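Chapter 4
Knits: Cloth Made of Loops

Pull on the hem of the T-shirt you are wearing. It gives, and when you let go it springs most of the way back. Now try the same thing with a bedsheet. The sheet hardly moves! Both may be spun from the very same cotton, so the fiber can't explain it. What you are feeling is structure, and structure is what this chapter is all about.

A woven cloth is built from two sets of yarns crossing at right angles. A knit can be made from a single yarn, bent into loop after loop, each one pulled through the loop below it. Loops can lean, open up and change shape (tug one sideways and it gets shorter and wider), and that freedom is where the stretch comes from.

Knitters can also leave gaps on purpose. Move a loop over to its neighbor, or skip a stitch, and a tiny opening appears. Repeat that at regular spacing and you have a mesh, a cloth that lets air through and folds in soft, rounded bends.

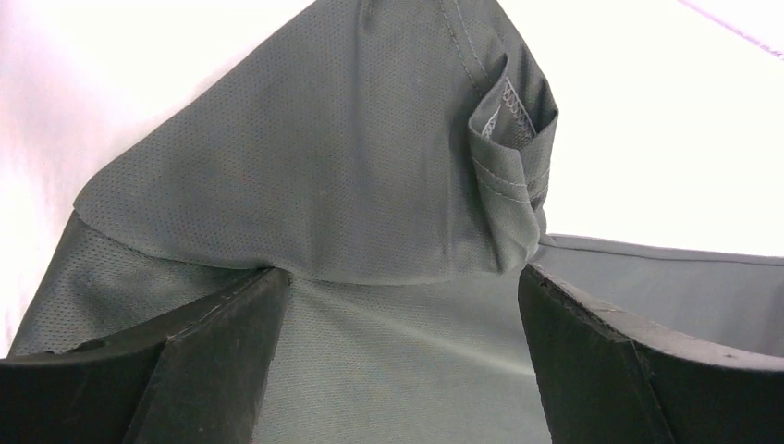 4.1 Reading a Knit Label

Mills describe their cloth with a few numbers, and once you know them a label becomes surprisingly good reading. Take Tazi, a sports mesh from the Oltitz mill. Its label says 110 g/m², the weight of one square meter. The mill's winter fleece, Troltatmont, comes in at 200. Gauge is the other number to look for. It tells you how many needles sit in one inch of the knitting machine, and a gauge of 16 gives much larger loops than a gauge of 28.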